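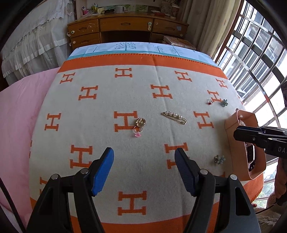 Tuesday Hands
By the Dallness Student Wiki editors
June
4 min read

Tuesday Hands is a student robotics club and long-running class project at Dallness, a technical college with a big maker program and (as any member will tell you) never enough table space. The club teaches robots to do household chores, and its best-known project is Small Things, a collection of recorded demonstrations of people picking up, sorting and putting away little objects with hand-held grippers.

History

The club grew out of an evening elective called Chevalier, named after the building where it first met. Students in the elective were supposed to program a robot arm to stack blocks. A few of them got hooked on a harder question: could the same arm tidy up a bedroom? They kept meeting after the course ended, always on a Tuesday, and the name stuck.

The first year was spent mostly on socks. Socks are forgiving, and the club still starts new members on them. Jewelry came next, and it changed everything about how the club worked! A ring is tiny, shiny and easy to knock away, and a brooch can land face up or face down, so members had to slow down and think hard about where each fingertip should go.

The Small Things project

In Small Things, a student works with a gripper in each hand and moves pieces between a bedspread and a small box. Rings, pendants, pins and bracelets are all used. Sessions take place in real bedrooms, where the light from the window changes through the day and the blankets have patterns, folds and soft spots.

A standard session lasts 60 minutes. By the end of its second year the project had gathered 1,659 recordings, of which 1,189 passed review and went into the shared set. Most of the rejected ones were dropped for blurry views or for a piece rolling out of sight under a pillow. Reviewers watch every recording at normal speed and again at half speed, a job that members love to complain about and keep signing up for.

Tools and software

Recordings are sorted in Skaler, a labeling program written by two earlier classes. It marks the moment a grip closes and the moment it opens, and lets a reviewer add a note in between. Soft finger pads are swapped out often, and members have strong opinions on ribbed pads versus smooth ones (ribbed is ahead, for now).

Vendlow

Each spring the club hosts Vendlow, a friendly contest open to other schools. Teams get a mixed pile of small household items and must put as many as they can into the right containers. A perfect run is worth 300 points. The jewelry round comes last and draws the loudest crowd, especially when a team goes for the earrings first.

See also

Chevalier (elective)
Skaler
Dallness maker program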